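Mohsin Malik
Right, I've been meaning to write this up for ages. A thread on restoring old fountain pens, because I am now completely hooked and my friends have stopped asking what I did at the weekend.

It started with a box of 15 pens from a house clearance. Most had no maker's name at all. One said Mimetti on the clip and I still can't find a thing about it, so if you know, please shout!

First lesson: soak before you pull. Cool water, never hot, and leave the nib section in overnight. I cracked a lovely green cap in July by being impatient and I still think about it.

Dried ink is amazing stuff. You put a grubby old nib in a glass and these long blue threads come curling down, and then there's more, and then there's more again. I changed the water on one pen for 2 days and it was still going.

Sacs next. The little rubber ink bag inside goes hard with age and crumbles when you touch it. New ones are cheap. Cut to length, bit of shellac, talc on the outside, leave it alone till morning. Very satisfying – like mending a tiny hot water bottle.

Shazia Janjua asked which polish I use. Hardly any! A soft cloth and a lot of patience gets most of the shine back, and you can't rub away an engraving that way. I've seen names and dates polished clean off and it's such a shame.

Nibs scare people more than they should. If it scratches, get a loupe and look at the tips before you do anything else. Nearly always one side is sitting higher than the other. A gentle push with a fingernail, try it on paper, look again.

My favourite so far is a stubby black lever filler, cost me 97p in a mixed lot, and it writes a wet, bouncy line that makes even a shopping list look like a treaty.

Next up is a button filler with a stuck cap. It's had one soak and hasn't budged, so it's getting another tonight. Will report back!

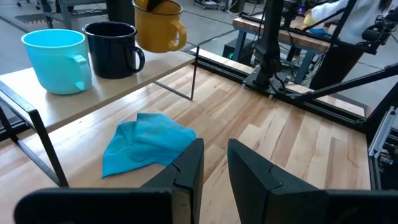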